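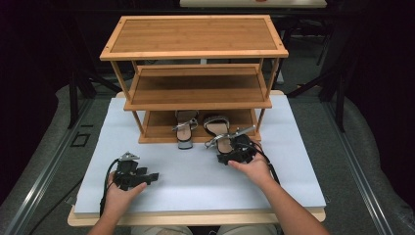
Her Sandals on the Shelf

When my aunt went to the coast in August, she left me the key, the plants and 848 crowns for the baker. "Pay him before he asks," she told me. I forgot it for two weeks.

Then Darragh Fitzgerald knocked. He had flour on his sleeves and a loaf of bread under his arm.

"Is she ill?" he asked.

"She is at the sea."

He looked past me at her sandals on the low shelf, and his face became calm.

"Then she will come back," he said. "She never walks far in other shoes."

I gave him the money. He counted out 400 and returned the rest to me.

"The other part she paid already," he said. "With plums."

He left the bread on the chair and went down the stairs slowly, holding the rail.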